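德伦盖特学院机器人社“家居整理”学生项目中期进展报告

2019年2月8日　撰文：张惠美（Hui-mei Chang），项目指导教师
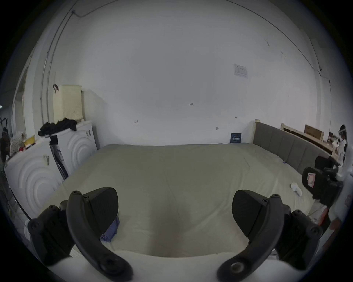 图1　手持式夹爪与床面作业区，床上放有蓝色布料及一只白袜。

致：纳苏蒂安（Nasution）教育基金项目管理处

一、报告说明

本报告根据资助协议第四条提交，内容涵盖项目自立项至本期末的执行情况、经费使用、学生培养、存在问题及下一阶段安排。德伦盖特（Drerngate）学院机器人社为项目承担单位，技术指导由巴赫曼·霍斯拉维（Bahman Khosravi）老师负责，教学组织与对外联络由本人负责。报告初稿经两位指导教师审阅，并征求了学生组长的意见。

项目的总体目标维持不变，即由学生自主完成一套面向家庭环境的衣物拾取与归置方案，内容包括手持式夹爪的装配与维护、示教动作的采集与整理、抓取策略的训练，以及在五月切斯托瓦（Cestovar）校际机器人赛“家居组”中的完整展示。与立项书相比，本期仅对作业顺序作了调整，将原定于后期进行的床面拾取提前，桌面收纳顺延。该项调整已于期中以书面形式向贵处报备。

二、总体进度

截至本期末，立项书所列的前两个阶段已全部完成，第三阶段正在进行。第一阶段为器材装配与基础培训，第二阶段为动作规范的制定与试采集，第三阶段为正式采集与初步训练。第三阶段的采集部分进展较为顺利，训练部分因计算资源排期较紧，较原计划推迟两周。

本期正式采集的示教动作共1,262条，其中经复核后判定为合格并纳入数据集的占多数，其余按不合格原因分类存档，供学生在复盘课上使用。立项书规定的本期最低要求为500条，该指标已经达到。需要说明的是，条数并不能完全反映数据质量。早期采集的部分动作虽然完整，但起始姿态差异较大，合并训练时效果不理想，相关情况在第六部分另作说明。

三、作业环境与任务设置

立项评审时，评审专家曾建议不要在完全清空的实验台上进行训练，而应尽可能使用接近真实居住条件的房间。项目组采纳了这一意见，本期采集在布置有床铺、椅子和洗涤类家电外形的大型白色设备的室内环境中进行，各类家具之间的距离较近，操作者需要在有限的空间内调整站位和手臂角度。学生普遍反映，这一环境下的操作难度明显高于社团活动室的桌面练习。

任务按照由易到难分为若干层级。基础层级要求操作者从平整的床面上夹起单件小型织物，并放入指定容器。袜子和小块布料是该层级的主要对象。中间层级要求处理揉皱成团的布料，操作者须先判断可夹持的边缘或褶皱，再决定夹爪的进入方向。较高层级则要求在衣物彼此堆叠的情况下逐件取出，不得带起下层衣物。

在基础层级中，学生遇到的主要困难来自被面本身。柔软的被面在夹爪下压时会随之凹陷，若进入角度过陡，指端容易连同被面一起夹住。霍斯拉维老师据此组织了专题练习，要求学生以较小的倾角贴近织物，在闭合之前略作停顿，确认两指之间只有目标物品。练习之后，误夹被面的情况有所减少，但在布料颜色与被面接近时仍时有发生。

中间层级的训练目前只进行了一部分。学生组内部对于“揉皱布料应先展开再归置，还是直接归置”存在不同意见。前一种做法更贴近家庭使用的期望，后一种做法动作短、成功率较高。经讨论，本期统一采用直接归置，展开动作列为选做内容，待五月比赛之后再行评估。

四、器材使用与维护

手持式夹爪是本项目的核心器材。其结构为两根弧形的深色塑料指臂，以圆头螺钉固定，指端为宽而扁平、逐渐收窄的指垫，向中间倾斜相对。夹爪主体按照吉瑙（Ginau）开放图纸制作，由学生在指导教师监督下完成打印件清理、装配和调试。选择手持方式的主要考虑是，学生无须直接操控机械臂即可记录抓取动作，低年级成员经短期培训便能参与采集，器材调试的压力也相应减轻。

本期维护工作的重点是指臂螺钉的紧固。连续采集过程中，部分螺钉出现松动，导致两指闭合时指垫对位不准。项目组为此制定了使用前后的检查单，内容包括螺钉紧固情况、指垫表面状况、闭合位置以及记录设备的安装牢固程度。检查单由当次操作者填写，组长签字后归档。执行检查单制度以来，因器材原因作废的采集记录明显下降。

指垫的磨损问题尚未完全解决。现用指垫在夹取较厚的棉织物时表现稳定，夹取光滑薄料时偶有滑脱。学生设计组提出了两种改进方案，一种是在指垫表面加贴防滑材料，另一种是改变指端收窄部分的形状。前者成本低、见效快，但贴片的更换周期较短；后者需要重新打印和标定，可能影响已有数据与新数据之间的一致性。经与霍斯拉维老师商议，本学年内只试用第一种方案，比赛前不再改动指臂外形。

五、学生培养与教学组织

项目以社团活动课为基本单位，学生按采集、数据、结构和文档四个小组开展工作，每一轮活动后轮换部分成员，使学生对项目全过程有基本了解。本期累计活动课时达到100学时，符合立项书的要求。

采集小组承担了本期大部分现场工作。为保证动作的规范性，项目组编写了《手持夹爪操作须知》，对握持姿势、移动速度、起止位置和异常情况的处理作出规定。须知的初稿由指导教师拟定，学生试用后提出了较多修改意见，其中关于起始位置的一条改动最大。原稿要求操作者每次从固定高度开始，学生认为在床侧作业时难以做到，改为以目标物品为参照确定起始距离，更便于执行。

数据小组负责检查记录的完整性，并对每条动作标注任务层级、目标物品和结果。标注初期，不同学生对“成功”的理解不一致，例如物品落在容器边缘后又滑入，有的记为成功，有的记为失败。为此，项目组召开了一次专门的讨论课，形成书面判定标准，并对此前已经标注的记录进行了复查。复查占用了较多时间，也是训练进度推迟的原因之一，但指导教师认为这一过程对学生理解实验规范很有帮助。

文档小组负责活动记录、器材台账以及参赛文本的撰写。参赛文本的提纲已经确定，正文完成过半。学生在写作中较容易偏重结果陈述，对失败情况的分析着墨不多，指导教师已要求其在下一稿中补充。

在安全教育方面，所有参与学生在首次使用器材前均完成了安全培训。室内作业期间，指导教师全程在场，采集时的走动范围和等候位置由组长统一安排。本期未发生安全事故。

六、存在的问题

第一，早期数据与后期数据不一致。在操作须知定稿之前采集的动作，起始姿态和移动速度差别较大。数据小组曾尝试将两部分合并使用，初步训练的结果不及单独使用后期数据。目前的处理办法是将早期数据单独存放，仅用于对比实验，不计入比赛所用的数据集。

第二，计算资源不足。学院机房的训练设备由多个课程共用，项目组可使用的时段有限，且多为短时段，一次训练常需分段进行。指导教师已与机房协商，拟在假期集中安排若干较长时段。如该安排得以落实，推迟的两周进度可望在比赛前补回。

第三，物品种类偏少。本期采集以小型织物为主，对裤装、外套等较大衣物的涉及有限。切斯托瓦比赛的家居组规则允许现场更换物品，若训练对象过于单一，现场表现将难以保证。下一阶段拟适当增加衣物种类，并请各小组成员提供洁净的旧衣物用于练习。

第四，高年级成员的时间投入受到课业影响。数据小组的两名骨干成员在学期末减少了参与时间，标注工作一度积压。项目组已安排低年级成员接手部分标注任务，并由原成员进行抽查。

七、经费使用情况

本期经费支出主要用于夹爪打印材料、螺钉及指垫等易耗件、记录设备的存储介质，以及安全防护用品。各项支出均在预算科目之内，未发生跨科目调剂。比赛报名费和交通费将在下一阶段列支。防滑贴片不在原预算明细中，因金额较小，拟从易耗件科目中支出，请贵处予以确认。全部票据已由学院财务部门审核，明细表随本报告另行报送。

八、下一阶段工作安排

下一阶段的工作以五月比赛为节点。采集小组将继续完成中间层级的动作采集，并开始较高层级的试采集；数据小组完成积压标注，冻结比赛用数据集的版本；结构小组完成防滑贴片的对比试验，并准备一套备用夹爪；文档小组提交参赛文本定稿。比赛前将组织两次完整的模拟展示，分别由霍斯拉维老师和校外评议教师担任评判。

模拟展示的房间布置将作适当变化，重点检验方案在家具位置改变之后的适应情况。第一次模拟若未达到预期，项目组将缩减展示任务的范围，优先保证基础层级和中间层级的稳定完成，较高层级改为视频说明。该备选方案已告知学生，并写入组内计划。

九、提请贵处协助的事项

一是请确认防滑贴片的列支科目。二是请就早期数据的处置方式给予指导，即该部分数据是否需要与比赛数据集一并提交存档。三是贵处若有往届家居类项目的判定标准可供参考，望能提供，以便学生对照修订现行标准。

结项报告将在比赛结束后按协议规定的期限提交。

德伦盖特学院机器人社
项目指导教师：张惠美　巴赫曼·霍斯拉维

本网站使用Cookie以改善您的浏览体验。继续浏览即表示您同意我们使用Cookie。　接受　了解更多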